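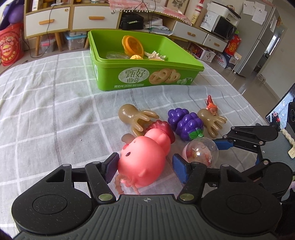 **Graltar hand gripper, review after one term**

Our robotics club bought 2 Graltar grippers in December, and we have used them in nearly every meeting. The students hold one in the hand and pick up small toys, and we record how they do it.

The good side first. The blue pads are soft and they hold smooth toys well. A pig or an octopus is easy for a beginner. The body feels strong, and 13 students have shared it without a serious problem.

The weak side is round things. A plastic ball slips away when the fingers do not close at the same height. Also my hand is tired after 30 minutes, and for the younger students it is sooner.

The manual from Clernadel is short and has no drawing of the fingers. I wrote to the shop and they answered in two days, very polite.

I would buy it again for a school club. For a competition I would first try the one from Iltex.

Eglītis, Jun 25, 2018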